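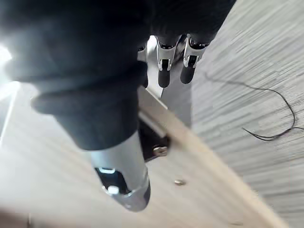
# Getting the household papers into one cupboard

Most filing advice assumes you're running a mid-sized law firm. What follows is for a house with a fridge, a car, some kids' immunisation records and a drawer that no longer closes. Set aside a Saturday's worth of patience and clear the dining table.

## Before you start

You'll need:

- a recycling bin, close by
- a shredder, or scissors and a grudge
- manila folders, one colour
- a thick marker
- a few document boxes or lever arch files

I own a Trikix label maker. It prints beautifully, eats tape, and has a keyboard laid out in alphabetical order. Use the marker.

## 1. Empty everything

Every drawer, every magazine holder, the glovebox, the fruit bowl. Put it all in one heap and don't read anything yet. Reading is how you end up on the floor at 4 pm with a 1998 school report and a cold cup of tea.

My own heap included 37 instruction manuals, one of them for a Setus bread maker that went to the tip two kitchens ago.

## 2. Sort into four piles

1. **Live.** Anything with an action or a due date: rego, rates, the unpaid bit of the dentist.
2. **Keep for tax.** Receipts, payment summaries, donation slips. Check the current rules on how long you need to hang on to them, and write the discard year on the folder.
3. **Keep for good.** Birth certificates, wills, titles, anything with an embossed stamp.
4. **Out.** Takeaway menus, expired warranties, envelopes on which someone has done long division.

A fifth pile will try to form, called "not sure". Give it a box and a limit of 34 sheets. When sheet 35 turns up, something else has to go. I chose the number by seeing how many fitted in the plastic sleeve I had, and it has served me as well as any other system.

## 3. Name the folders for the person looking

"Utilities" sounds sensible until somebody wants the plumber. Ours is called WATER, and in it are the water bills and every invoice from Ververidis Plumbing, including the one we don't discuss. Go with the word you'd shout down the hallway.

Keep the names short and put the year second: CAR 2, then the year, if you've got two cars. Dates first will give you a lovely chronological run of things you can't find.

## 4. Choose the cupboard

Pick one with doors, at a height you can reach without a chair. Measure the inside depth before buying boxes, and measure it again with the doors shut. Lever arch files are deeper than they look in the shop.

Live papers go at the front of the upper shelf. Tax goes beside them. The permanent stuff goes to the back, where it can be ignored with dignity. Manuals can have the bottom.
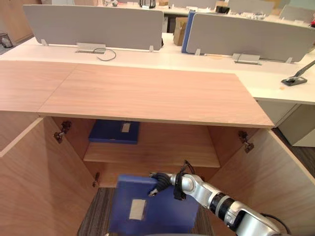
*Doors open, dark blue file at the back left of the upper compartment.*

If the doors won't line up afterwards, look at the hinges before you blame the boxes. Many concealed hinges have a screw for side-to-side adjustment. Give it a quarter turn, shut the door, have a look, and repeat until bored.

## 5. Scan the few that matter

Passports, insurance schedules, the will. Name the files the same way you named the folders. I once called a scan "1718" — after the lot number on our old block in Clusavine Rise — and spent most of May looking for it.

## Upkeep

Empty the in-tray once a month, kettle on, ten minutes. Each July, pull the tax folders, shred whatever has passed its discard year and start a new one. If you skip a month, don't start over. Put the new pile on top of the old pile and work down until dinner.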